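31/07/2026

Second round with the two grippers on the patch cable job. Last time I only compared them on blocks, which tells you very little, as a block doesn't bend.

Both arms run the same controller settings. The only change between runs is which side does the holding and which does the receiving. Finger opening is 50 mm at the start of each handover, and closing force is set to 12 N. I tried 26 N in December and it marked the cable jacket, so I went back down.

The holding side is the easy part. Gripping the plug body gives a repeatable pose, while gripping the cable behind it lets the connector droop by several degrees. Kenta Imai suggested approaching from above with the wrist tilted, and that has stayed in.

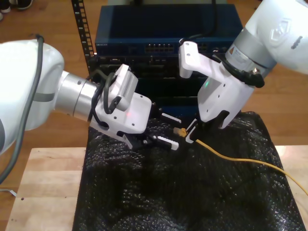
The receiving side is where the two differ. The Mandow fingers have more give at the tips and will tolerate an offset of 2 mm before they push the plug sideways. The Adjei fingers are stiffer and want better alignment, but they hold the connector straighter once closed. For insertion into a switch port I would take the stiffer pair and spend the time on calibration.

Camera exposure still needs work. Clear plastic connectors give poor edges under my lamp, and the pose estimate jumps between frames. A diffuser is on order from Nudier.

Logs to follow once I have renamed the files.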